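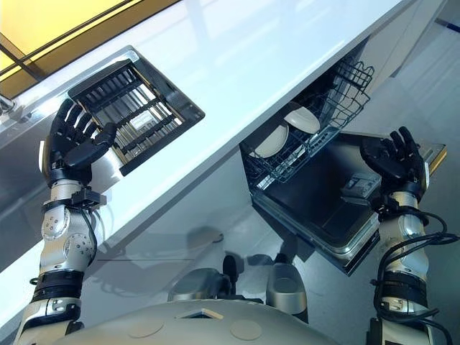
Kinga Erdős wrote in to ask why her kitchen drain still smells after she poured a whole bottle of lemon something down it. Because now it smells of lemon and drain, Kinga.

Start with the stopper. Pull it out, turn it over, and regret lunch. Scrub the underside with an old toothbrush and dish soap, then retire the toothbrush for good.

Next, the overflow hole, if your sink has one. A bottle brush gets in there. So does a rag on a chopstick, with patience.

Shake in half a cup of baking soda, leave it 61 minutes (I was on the phone), and flush with hot tap water. Still bad? Put a bucket under the trap and unscrew it. Wear the gloves.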